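How to warm up a goalkeeper when you only have 20 minutes

I help Homa Nikzad with the keepers at Olum, and our slot before kickoff is always short, so I start with ankles! Slow circles, little hops on each foot, then side shuffles across the six-yard box (gloves on already, please).

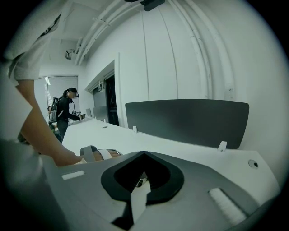
Close up, with a person in a light-colored outfit at left

Next come the catches. I do 3 rounds: chest height, low to each side, then high balls from the corner. Mahsa Bahrami likes to finish with hard shots from 12 yards, but I keep those few, and I stop if an ankle feels even a bit tight. Last thing, a couple of goal kicks, a drink, and off to the locker room.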